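Print this page | E-mail this page

Kitchen Tips for Two-Arm Programs: Lids, Buns and Plates

Several of you wrote to me in October after the soup ladle page, wanting to know how to get a steamer job running without a week of fiddling, so I have gathered up what we've learned on ours. Most of it is planner settings and plain good housekeeping. I use Flula for planning and Halás for the camera side, but the advice should carry over to whatever you have.

Start with the lid, even if the buns are what you're excited about! Glass is miserable for depth cameras, and the table shows straight through it. Teach your detector to look for the handle in the middle, and let the rim be a guess that you tighten up later.
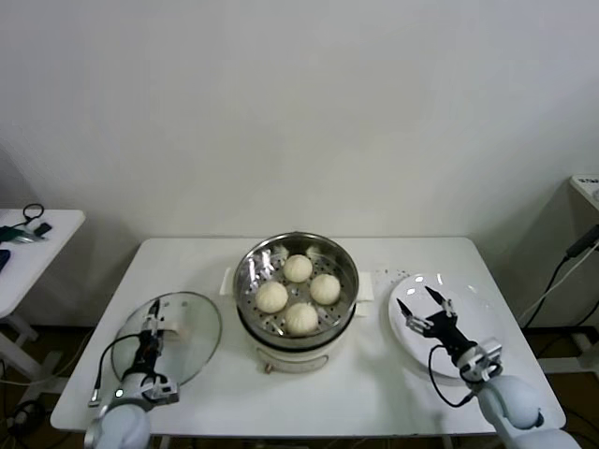 Left gripper at the lid handle, buns still in the steamer.

Next, give each arm its own half of the table in the planner and make the steamer the only shared ground. Svenja Stöckli talked me into this after I'd spent a whole evening chasing a wrist collision, and I wish I had listened sooner. An arm has to ask for the shared zone before it enters and hand it back when it leaves. It feels slow the first day (it is, a little), but you'll stop hovering over the stop button.
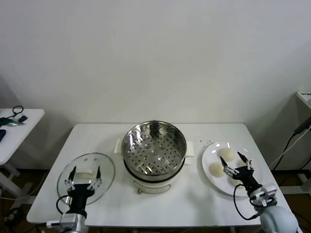 Placing is where I see the most trouble in other people's programs. They fix one drop point in the middle of the plate, and the second bun lands on the first. Keep a little map of the plate instead, and update it from the camera after every release. With four buns on one round plate, the open fingers are right in among the neighbors, so have the planner check the full spread of the gripper as well as the closed width. I limit opening on release to 76 percent for the same reason, and lift straight up before anything turns. Marcela Kratochvíl logged 483 placements with the map switched on and sent me the file, bless her, and the late ones look as tidy as the early ones.

A word about logging while I'm on it. Save the joint positions and the camera frames with the same clock. I have over 3,518 frames from last winter that I can't match to anything, and I still can't bring myself to delete them.

Lid handling deserves its own small routine, separate from the bun routine, with its own speed limit and its own way of giving up. Mine has three states: reach, hold and set down. While it's in hold, the other arm may move but may not enter the shared zone. 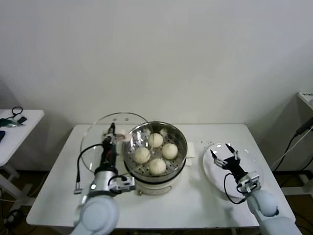
If hold runs longer than you allowed, have it go to set down and wait for you. Please don't let it retry on its own, at least until you've watched 100 or so go by.

One last thing, wipe the table between runs. Crumbs turn up as tiny objects in Halás and the planner will politely steer around every one of them. You can raise the minimum object size, too, but a damp cloth is quicker.

Print this page | E-mail this page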